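THR 2151: Structure of the Book Musical
Handout 4: Song placement and the first-act curve
Instructor: Carleen Ngata
Section meets Tuesday, Ongart Hall

Read this before class. Bring the libretto packet and your song chart from Handout 3.

1. Terms

A book musical is one in which songs and spoken scenes serve a single continuous story. A revue has no such story. A song cycle may imply one but does not stage it in dialogue. In this course "book" means the spoken text together with the order of events, including events that happen inside songs.

A number is any sung or danced unit with its own entry in the score. An underscore cue is not a number. A reprise is a number, and you should chart it as one even when it lasts only eight bars.

A spot is the dramatic position a number fills. The same song can be moved from one spot to another during tryouts, and its effect changes although no note has been altered. Most of this handout is concerned with spots.

2. Spots in the first act

2.1 Opening. The opening number sets place, tone and the rules of the piece. If the characters will speak directly to the audience later, that should be established here. A comic opening commits the writers to comedy for at least the next two scenes.

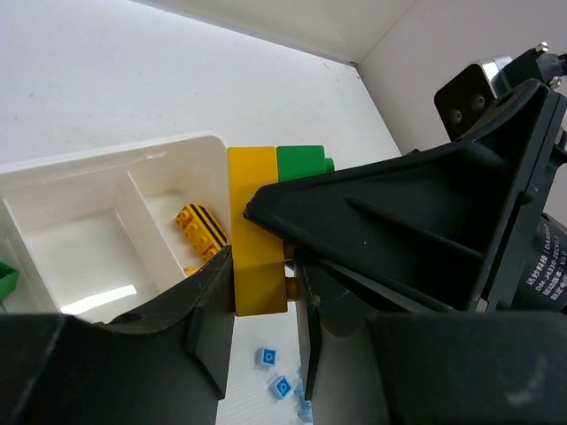 An opening may be written for the full company or for one voice. The full-company type is more common in older work and usually states a general condition (a town, a season, a war). The solo type moves straight to a character and often doubles as the want song.

2.2 Want song. The lead states a lack and a wish. It normally falls second or third. Placed first, it asks the audience to care about a person they have not met. Placed fifth or later, it leaves the early scenes without direction. Check your chart: if the lead has sung nothing by the end of the second scene, note what takes the place of the want song.

2.3 Conditional love song. Two characters sing about love while denying that they are in it. The lyric is built on "if," "suppose" or "pretend." Its practical use is to let a score have a love ballad early, before the plot permits one.

2.4 Noise. A fast ensemble number after two or more slow ones. It may carry little plot. Its spot is determined by what surrounds it, and it is the number most often replaced in revision.

2.5 Act-one finale. This number has to close one question and leave a larger one open. Quoting earlier melodies is common. Be exact in your notes about which melody is quoted and who sings it, as a melody passed to a different character usually carries a change in the argument.

3. Case: Mimadmont

We will use the two drafts of Mimadmont in the packet. The show was written for a chamber house of 300 seats, with a cast of ten and a band of 4. Draft A opens with the ferry chorus. Draft B cuts the chorus and begins with Lena's want song.

Compare the drafts on these points:

a. The length of spoken text before the first number.

b. The number of characters named before the first number ends.

c. The location of the word "harbor" in each lyric. In Draft A it arrives in the chorus as plain scenery. In Draft B it is first heard as something Lena wants to leave.
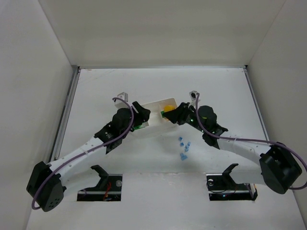
d. The effect on the act-one finale. The finale in both drafts quotes the ferry chorus. In Draft B the audience has never heard it, so the quotation does no work. The writers did not correct this until the third draft.

4. Lyric and stress

A sung line has two stress patterns, one from speech and one from the bar. When they agree, the words are easy to follow at first hearing. When they disagree, the listener loses a word or two and then spends the next line catching up. Patter songs can absorb very little of this. Slow ballads can absorb more.

Mark the speech stresses in your copy before you look at the music. Reading the vocal line first tends to hide faults, because the ear accepts the tune's version.

Rhyme points to the word it lands on. A rhyme on a minor word (of, it, so) spends that attention poorly unless the joke depends on it. In Bokuvance, the innkeeper's patter rhymes on prepositions throughout. Decide whether this is characterization or haste, and cite lines.
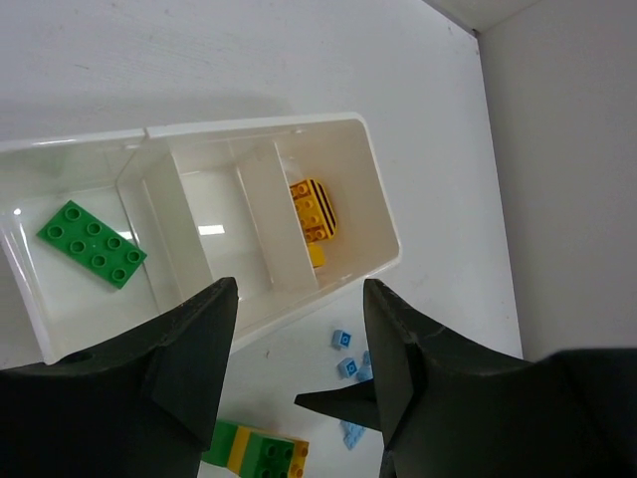
Fig. 3. Green plate in a three-compartment tray.

5. Written work

Choose one number from Cirnix, act one. In two pages:

State the spot the number fills, using the terms in section 2.
Identify the number before it and the number after it, with tempo and voices for each.
Propose one other position in the act. Describe what would be gained and what would have to be rewritten in the dialogue.
Scan four consecutive lines of the lyric.

Do not summarize the plot. Quote by page and line of the packet, not by recording. Recordings often shorten dance breaks and drop the lead-in dialogue, and a chart made from one will be wrong.

Papers are due at the start of class. Late papers lose 10 points.

6. For next time

Handout 5 covers the second act, mainly the eleven o'clock number and the uses of the reprise. Read the Cirnix libretto to the end. Pairs for the scansion exercise stay the same as in October.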